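**Momton firm starts renting out its tabletop robot lessons**

Schools and small workshops that have been curious about robot arms but not quite ready to buy one may be glad to hear from Bataineh, the Momton training firm, which began taking bookings on 31 July 2018 for a rental service called Westero. The kit stays for 19 days and costs $387, delivery included. 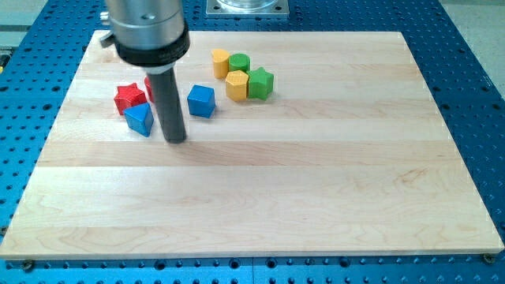 Westero's lessons are built around pushing and sorting, which Gemma Ackroyd, who wrote most of them, thinks is the friendliest way into the subject. A beginner gets a plain rod on the end of the arm, a wooden board and a few colored blocks — stars, a cube, a triangle — and can spend a very happy afternoon learning how to nudge the blue ones over to the red. The later lessons ask for a bit more patience!

Xuelian Zeng, who runs an after-school shop class in Clastden, tried an early version in March and has already booked again. She liked the lessons very much, though she did wish the printed guide were longer, and Bataineh says a fuller one is on its way. Nearly 300 people have asked to be told when it's ready.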